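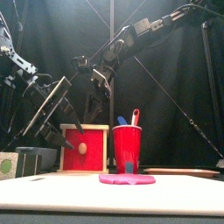

Section 7 – Two-arm table work: set-up and safe practice

Applies to Sternley cells with left and right arms over one table. Revised July 30, 2020, E. Safavi. Replaces the old sheet – bin it.

Before power-on

1. Clear hands, sleeves, lanyards out of the cell. Both arms, not just the one you are using.
2. Check the e-stop. Press, twist, reset. Log it under form 1467.
3. Lay the white board flat at the front of the table. Long side to the front edge.
4. Clay disk in the middle of the board. Press it down by hand first, arms off.
5. Tall items and the box go behind the board, never on it. Utensils handle up in the cup.
6. Look at the cables. Slack enough for full reach, not so much that a loop lands on the table.

CAUTION: Never reach over the board to straighten an item while either arm is enabled. Pause is not off.

Sharing the middle

7. One arm works the center at a time. The other waits at its own side.
8. Agree out loud who has the center if two operators are on. "Left has it" is enough.
9. If one arm is holding something, it has right of way. The empty one backs up first.
10. Hand over only after the first gripper is clear of the board.

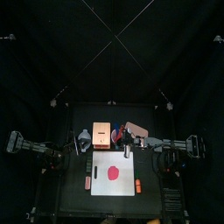 Fig. 7-1. Right arm at the center with a small white part, left arm by the jug.

NOTE: Brovura speed profile 2 for anything over the board. Profile 1 while learning. Do not edit the profiles yourself, ask Mahnaz Mousavi.

CAUTION: If the arms touch, even lightly – stop, e-stop, write it up. Do not jog them apart untill someone has looked at both wrists.

Wrist view check

11. Open the wrist view on the Prukton screen. Both fingers should show, with a gap between.
12. Check what the fingers hide. Part of the board and anything close behind the gripper will be blocked, so use the fixed view as well before you move down.
13. Find the other arm in the picture. Can't find it? Don't move. Switch views.
14. Wipe the finger pads if dusty. Dry cloth only, arm off.
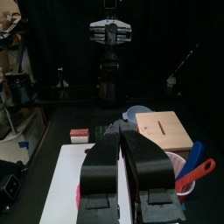 Fig. 7-2. Wrist view over the board. Bowl, slotted box and cup beyond, second arm at the far side.

NOTE: The wrist view turns with the wrist. Left on the screen is not allways left on the table.

Shut-down

15. Open both grippers over the table, low. Nothing left in the fingers.
16. Park left, then right. Wait for both park lights.
17. Power off, then clear the table. Clay back in its tub, lid on.
18. Sign the log. Faults go to Salehi desk, ext. 129, same shift.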